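Grilow Data Collection – Frequently Asked Questions

This page is for new operators and for partners who send us tasks. If your question is missing, write to Lejla Dumitrescu at the operator desk.

What do you mean by "an example"?
One example is one complete try of a task, from the start position until the operator presses the stop pedal. We record the camera views, the positions of the joints and a short sentence that says what the task was, for instance "put the green packet in the left bin".

Do I need experience with robots?
No. New operators get two days of training with Vesela Vukadinović. On the first day you only move blocks. Many people are too fast in the beginning, and it is better to be slow and smooth.

How long is one shift?
A shift has 3 blocks of recording with a break after each one. Please take the break also when you feel fine. Tired hands make small shaking movements and the model learns them too.

I dropped the object. Should I delete the example?
Please don't delete it. Mark it as "drop" and continue if the object is still on the table. If you pick it up again and finish, mark it as "recovered". These are useful for us. If it fell on the floor, stop and mark "failed".

How many examples does a task need?
It depends on the task. For sorting of small flat things our minimum is 16 good examples for each layout, and we prepare seven layouts before we start. Partner tasks from Brorkico have their own numbers, written on the task sheet.

What is a layout?
It is the way the objects and bins are placed before you begin. Between layouts we move the bins, turn the packets and change what stands near them. A model that saw the bin always in one place will reach to this place even when the bin is gone.

Why do you use condiment packets so much?
They are thin, light and shiny, and they slide over each other. For a gripper with two fingers this is difficult, so each good example is worth a lot. They are also cheap to replace when they break – and they do break.

What does the wrist camera record?
It records the area directly in front of the fingers, together with the fingers themselves. It is the most important view for picking, and you should check it before each block.

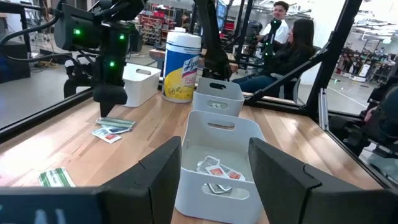 Wrist view in the packet sorting task, with the front bin between the fingers.

Can other people be in the room during recording?
Yes. The room is shared and we don't ask for an empty background. Only keep hands and sleeves away from the table while an example is running.

Who checks the examples?
Kátia Nogueira looks at each batch, normally the next morning. If she sends some back, you will see a note with the reason. It has no effect on your pay.

Can I send my own task?
Yes, partners can send a task sheet and a box with the objects. Please send two of each object. We don't accept glass or open liquids.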